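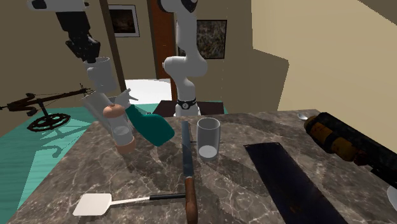

Glass shaker and robot arm over the marble counter

Lists > Villeo Tennis > Doubles Players > Messages

From: Akosua Ackah
To: Doubles Players list
Re: Return position against the big lefty serve
Last updated: 31/08/2024

Hi all,

I've been wanting to answer Dede's message all week, and now I have a free morning and a big cup of coffee, so get comfortable!

Dede Aryee wrote:

> Nantana and I lost the Terkell semifinal 6-4, 7-5 to a pair with a
> left-handed server who slid everything out wide on the ad side. I was
> returning from the ad court and I don't think I made four clean
> backhands all match. I tried moving over and she went down the T. I
> tried standing way back and I was practically in the parking lot by
> the time I hit it, with the net player grinning at me.
>
> Should we have switched sides after the first set? Nantana says no,
> because she's never played ad in a match. I say it couldn't have gone
> any worse. Also, does anybody chip this return anymore, or is that
> only in old videos?
>
> We play the same two again in September, at Kuster. Help!
>
> Dede

First of all, Dede, 6-4, 7-5 is a close match! One break in each set, am I right? You two are not far off at all, and I think you can get them at Kuster.

I grew up practicing against a lefty (my sister, who still won't let me forget it), so I have a lot of feelings about this serve. What finally helped me was moving up. I know you tried going back, and everybody does, since it feels like you're buying time. But the ball keeps curving away from you the whole way, and every step back is another step you have to run sideways. Get a foot inside the baseline on the second serve, and on the first serve stand right on it if she isn't hitting very hard. Then move forward and to your left on a diagonal, so you meet the ball before it has gotten all the way out there. It feels crazy for the first couple of games. You will frame a few. Keep doing it!

Shorten the swing too. There's no time for a full backhand from up there, and you don't need one. Turn your shoulders, put the racket out in front, and push through the ball toward the server's feet.

And yes, people still chip it!! I chip it all the time and I love it. A low chip crosscourt makes the server bend down and volley up, and then your partner gets a ball she can do something with. If the server stays back, chip it deeper and come in behind it. Nhyira Addo showed me how to do this at the Weda clinic two summers ago, and the thing she kept yelling across three courts was "quiet hand!" because I was chopping down on it like firewood. The racket face stays a little open and the wrist stays put. Most of the work comes from your shoulder and from stepping in.

Now the net player. If she was grinning at you she was probably also leaning. Lob her! I mean early, in the first or second return game, even if you lose the point. A decent lob over her head on the first good chance will keep her honest for a set. After that, go down her alley once or twice when the serve pulls you wide, since you already have the angle for it. I used to save that shot for big points and then miss it every time from nerves, so now I hit it at 15-0 or 30-0 down, when my arm is still loose.

About Nantana. When you're returning a first serve and struggling, bring her back to the baseline with you. Two back looks passive and I resisted it for years, but it takes away the easy put-away at your partner's shoes, which is where I'd bet a lot of your points went. You get to float a few returns and still be in the point. Once you start making them, she can move up again. You can change this between points, and you don't have to ask anybody.

On switching sides: you're allowed to change who returns from which side at the start of a new set, so after the first set would have been legal. I'm with Nantana on this one, though. A semifinal is a hard place to play a side you've never played. But you have a few weeks now, so play some practice sets with her on the ad side and see what happens. Maybe she'll hate it. Maybe she has a monster backhand down the line that she's been keeping in a drawer all this time! Either way you'll know before Kuster.

If you want real practice on the serve, find a lefty. Dzifa Abubakari is one, and she told me she'd be happy to come hit serves at you for an hour as long as she gets to return for the second hour. Take her up on it! If she can't make it, have Nantana serve from well over toward the doubles alley, from the service line, with as much slice as she can get. The spin will be the wrong way around but the angle is close, and from that distance you won't have time to think. I did a whole basket of these on Thursday and my hands felt so much faster by the end of it.

One small thing for the match itself. Watch her toss. My sister's goes farther out to her left when she's going wide and comes back over her head for the T, and she's had twenty years to fix it. Plenty of club servers have something like that. Spend the first return game looking, and tell each other what you see at the changeover.

Please write back after Kuster and tell us everything. I'd come watch if I weren't playing the same day on the other side of town.

And does anybody have thoughts on the I formation against a chipper? Somebody ran it at me last month and I had no clue where to put the ball. I'd love to hear from people who play it.

See you out there,
Akosua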